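### 4.2 Scooping the litter tray

We have both lived with cats for a long time, and so it was perhaps only a matter of time before the tray found its way into our list of chores. Scooping asks for two hands that agree with each other, and the granules shift under any tool you put among them, so it seemed a fair question to put to a two-armed setup.
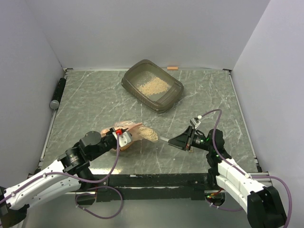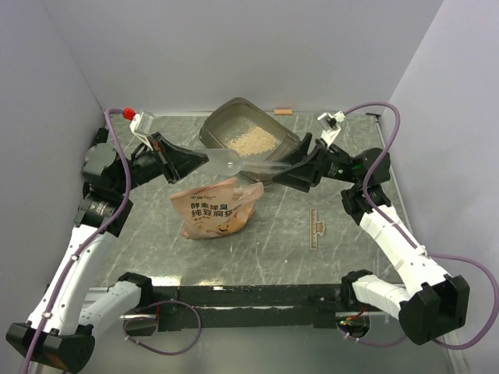 *Figure 3. The scooping chore, with two arms working over the same tabletop.*

We ran the chore 51 times, and 48 of those runs ended with litter where we wanted it. Bhatia scored the other 3 as spills, and Grewal, who is kinder, wanted to call one of them a near miss – we went with the stricter reading. Would we hand over the tray at home yet? Not quite, as a person is still needed to set things out before each run.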